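# Workshop Gallery: The Block Sorting Bench

The Nivden Center maintains a small bench for block handling exercises, used by students in the Dredeo course each September. The room accommodates up to 28 students, who work at the bench in short shifts.
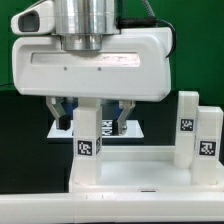

## Columns and Tray

White square columns stand on a white tray with a raised rim. Black-and-white square tags mark their faces. The fingers of the gripper are open, with black pads at the tips.

## Using the Bench

Each exercise takes 25 minutes and follows the printed sequence issued by the course office. Columns are set out before the session begins and returned to the tray when it ends. Students are asked to handle them by the edges and to keep the tags clean.

## Care and Storage

The blocks are stored in the Khattak Room, on the lower shelves beside the sink. They are wiped with a dry cloth after each session. Solvents and adhesive labels are not permitted on any tagged surface. Worn tags should be reported to the course office, which keeps replacements in the standard size.

## Visiting

The bench may be viewed by appointment during the Jukside open sessions. Groups of more than seven are divided between the bench and the adjoining reading area. Requests should be sent to the Center in writing and should state the size of the group and any access requirements.

Page last revised 17/03/2021.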